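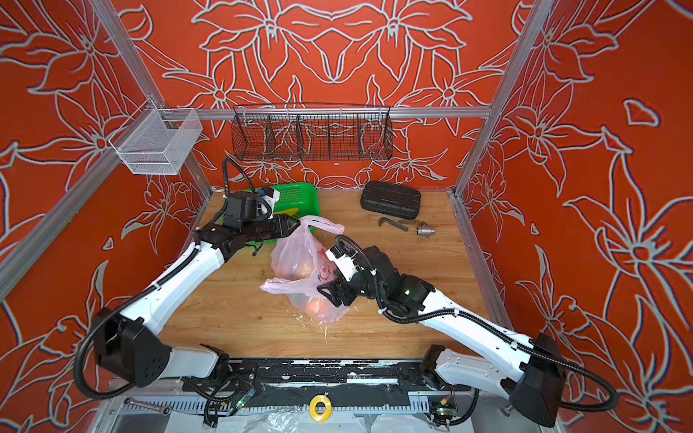

**Figure 7.1** Two arms and one thin plastic bag. The right gripper has hold of the side; the left is up near the top edge.

# Chapter 7: Planning for things that won't keep their shape

I'd like to start this chapter with a confession. When Citlali Trujillo and I first wrote a planner for two arms, we tested it on wooden blocks for months and thought we were rather good at this. Then Braulio Ledesma put a shopping bag on the table and asked us to open it. Our planner found a path in no time at all, the arms followed it perfectly, and the bag ended up on the floor.

Nothing in the code had crashed. Every joint went where it was told! The trouble was in what we had told it. In Chapter 6 you described an object with six numbers, three for where it is and three for which way it's turned, and for a block those six numbers are all you need. Now look at the bag in Figure 7.1 and try to do the same. Where *is* it? Which way is it facing? One handle is drawn up towards the left gripper, another flap hangs off to the side, and as soon as either arm moves you'll have a different shape to deal with.

There's a second problem, and it's the one that caught us out. The wrist cameras ride along with the grippers, so the nearer you get to the bag the less of it you can see. And the bag in the figure is see-through (I'm fond of it for that reason). A simple colour filter will pick up the pink well enough, but it will also have opinions about the orange, round things showing through from inside. Ask it for the edge of the bag and it may well hand you the edge of the shopping.

So we'll go at this in stages:

- **7.1** swaps the six-number pose for a handful of *grasp points* that the software finds afresh in each image.
- **7.2** splits the work between a holding arm and a moving arm, and looks at when they should change roles.
- **7.3** replaces the long plan with short ones – move a little, look again, plan again.
- **7.4** deals with the dull but necessary business of stopping the two arms from hitting each other.

You'll be using Planach, the small planning library from Chapter 5, and the only new setting you need for now is `replan_every`. Leave it at 17 control steps until you reach 7.3. I know you'll be tempted to turn it down to 2. Try it if you like, but save your logs first, and have a look at what happens to the holding arm.

### Before you read on

Take a thin carrier bag, put a few oranges in it and open it with one finger and thumb of each hand. Do it slowly. Write down which hand moves first, and note every time you glance at the handles. Keep the page somewhere handy, as you'll turn it into a state machine in Exercise 7.2.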